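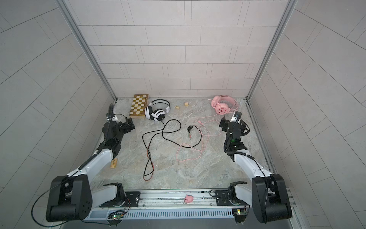
1/19/25

Sunday in the shop, with the heater ticking and the radio down low, and I finally have a quiet hour to write up the glaze work before I forget which bucket was which. Last time I left it a week and had to guess at two of the tests from the color of the drips on the lids, so I am doing it properly this time, with tea.

First, the kiln. The cone 6 firing came out on Friday night and I let it cool all the way down before I cracked the lid (I am learning!). The witness cones on the middle shelf were right where I wanted them, tips just touching. Bottom shelf was a little cool, same as ever, and the cone there was only bent to about two o'clock. I have moved the taller posts down to open up that bottom layer and let the heat get in, and if that doesn't help I'll add a longer hold at the end. Please don't change the program on the controller until I've tried the posts by themselves, or we won't know which one did it.

Now the glazes. I'm calling the soft white one Shirima, after the name I scribbled on the bucket back when it was only a hopeful idea, and the iron brown is Cerkum. Both went on test tiles made from the same bag of Wurora stoneware, all bisqued together, all dipped by me on the same afternoon.

- Shirima, one dip: thin, a bit gray, the clay shows through on the ridges. Pleasant enough on a texture, dull on a flat tile.
- Shirima, two dips: lovely. Buttery, no pinholes, breaks to a warm tan on the edges. This is the one I'd put on mugs.
- Shirima, three dips: crawled at the corners, and one tile has a bald patch as big as my thumbnail. Too thick, plain and simple.
- Cerkum, one dip: a nice toasty brown, very even.
- Cerkum, two dips: darker, nearly black where it pooled, and it ran down to the foot but stopped short of the shelf.
- Cerkum over Shirima: oh, I was so pleased with this one. Streaks of honey and cream where they meet, and a little blue haze in the thick parts that I didn't expect at all. It does move, though, so keep it well up from the foot and put a cookie under anything you care about.
- Shirima over Cerkum: muddy. I wouldn't bother again.

The tiles are in the shallow tray by the wedging table, marked on the back in iron oxide. My sevens look like ones, I know, so if you find two number ones in there, the one with the hooked top is tile 7.

A word on the Shirima bucket. It settles like concrete if you leave it more than a few days, and stirring with the stick only gets you the top half. I had to scrape the bottom with a rubber rib and then run the whole lot through the sieve twice. It was also thicker than I remembered, so I let it down slowly with water until a dipped finger came out with the nail just showing. I should have weighed a measured cup before and after and I didn't, so that's on my list for next time, and I'd be grateful if whoever mixes it next would do the same and write the number on the lid.

I still owe everybody an answer about the Sirnura frit. The new bag is a finer powder than the old one and it clumps in the scoop. I mixed a small batch with each, 50 grams of frit apiece, and they are drying on tiles now on the shelf over the sink. I don't see a difference raw, but then I wouldn't. They go in the next bisque load that has a corner free, and then into the glaze firing after that. Until they come out, use up the old bag for anything that matters and keep the new one taped shut. And masks on while scooping it, please, it floats everywhere.

Things to do, more or less in the order I'll get to them:

- [ ] Grind the drip off the second shelf and give it a fresh coat of wash
- [ ] Make 30 more test tiles, with a proper foot this time so they stand up
- [ ] Try Cerkum over Shirima on a tall cylinder, inside and out
- [ ] Order cones, we are down to the last box
- [ ] Label the two white buckets on the SIDE as well as the lid, because lids wander

I'd like to have the mug glaze settled by March so we can stop talking about it and get on with throwing. Two dips of Shirima is my vote as of today. Tiles are there to handle, so have a feel of the surface when you come in and pencil what you think in the margin.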